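# Doketti brings woven cutlery trays to the Nulitz shop

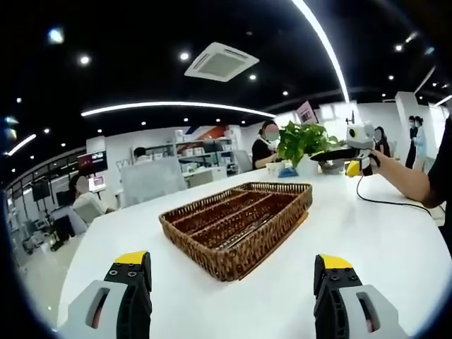
*Page last changed: August 24, 2023*

Doketti is adding a woven cutlery tray to its tableware range. It goes on sale at the Bartoš shop in Nulitz this week and costs 21 euros.

The tray is rectangular, in warm brown wicker, with a thick braided rim. Woven partitions run lengthwise, so knives, forks and spoons each get a slot of their own. It can go in a drawer or stay out on the table – many of our customers lay the table from it.

The trays are made for us by the Prunari workshop, which has supplied our bread baskets for nine years. To clean one, shake out the crumbs and wipe it with a damp cloth. Do not put it in the dishwasher.

A larger size will follow in January.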